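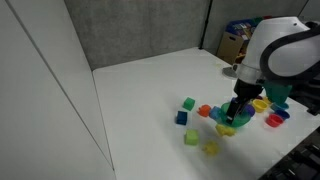 Brirnport, 05/07/2018

I have worked in returns at Mockus for long enough to have seen three label printers off the premises, and the arm is the first bit of equipment to change what I do with my hands all day. These are notes on the first stretch of working next to it. They are mostly for people at the other sites who will get one after us, and who keep emailing me the same questions.

Some background. Mockus hires out play sets to nurseries and toddler groups. The sets go out complete and come back as a mixture. Our job in returns is to tip each set out, sort it, note what is missing and make it up to a full set again. With four of us on the benches we used to get through 90 sets on a normal day and a good deal fewer in the school holidays, when everything comes back at once.

The arm sits at what was bench two. The sorting program is called Ronell and the company that fitted it is Zondeo. Fitting took 10 working days, most of which went on the partitions and the lighting. The table is white and the panels are plain for the same reason: the software has to tell a piece from its background, and it was poor at that on our old brown benches.

What the arm does is narrow. It looks at the table, chooses a piece, goes down over it, closes two fingers and moves it to wherever that sort of piece belongs. It does cubes well. It does cups well if they are standing up or fully upside down, and less well if they are on their sides. The lobed and star-shaped pieces are hit and miss, because the fingers close on two bumps or on a bump and a gap, and the second of those lets go early. Thin flat pieces it leaves.

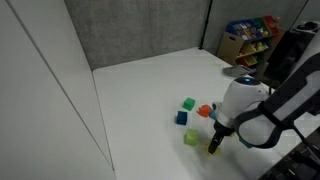

What changed on the benches

The first thing was the order of work. Before, each of us took a set from start to finish. Now the work is cut into stages: somebody tips and spreads, the arm sorts, somebody else takes what the arm has left and does the count and the paperwork. On paper this is the same labour split differently. In practice the spreading is a new job with its own skill. If the pieces are in a heap the arm picks badly, so they need gaps between them, and you learn how much gap by watching it fail.

The second thing was pace. The arm is slower than a person on any single piece. I timed it over a full shift in the first week and a practised sorter was well ahead by lunch. It keeps the same speed in the afternoon, though, and we do not. Our total for the day is now a little up on the old figure with one fewer of us on sorting. That person has gone over to repairs, which had a backlog going back to October and now has almost none.

The third thing was talk. With four people at four benches there was conversation across the room all day. The arm is not loud, but you have to keep an eye on it, and you cannot do that and hold a proper conversation. Two of us have raised this at the monthly meeting. The answer was that breaks could be moved so that we all stop together, and this has helped a bit.

Stoppages

I keep a log. So far it has 301 entries, which sounds bad and mostly is not. The bulk are missed grips, where the arm goes down, comes up with nothing and asks for help after the third try. You shift the piece a little and press resume. A smaller number are cases where it has picked two pieces that were touching. The remainder are odd: a sticker left on the table, sun through the high window, a sleeve in the wrong place.

Each stop takes around 40 seconds to clear if you are nearby. If you are at the far end doing paperwork it takes as long as it takes you to notice. I have asked for a louder tone and been told it is on the list for the next version of Ronell.

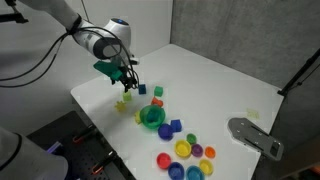 The log has also settled an argument about who should be allowed to move pieces mid-run. To begin with only the shift lead could do it, and the arm spent a large part of its day waiting for the shift lead. Now anyone who has done the half-day training can pause it, reach in and restart it. Stops per day are about the same as they were, but the waiting has dropped sharply.

On pay and hours, which is what most of the emails ask: the hours have not changed. The grade has not changed either, and I think it should. Pausing, clearing and logging is machine minding, and the packing side gets an extra increment for that on the shrink-wrapper. The claim went in last month and I will post the reply when there is one.

If your site is next, ask for the training before the fitting and not after it. Ask where the pause button will be and stand there while they mark it out. Ours went on the right at first, and three of us are left-handed. It has since been moved.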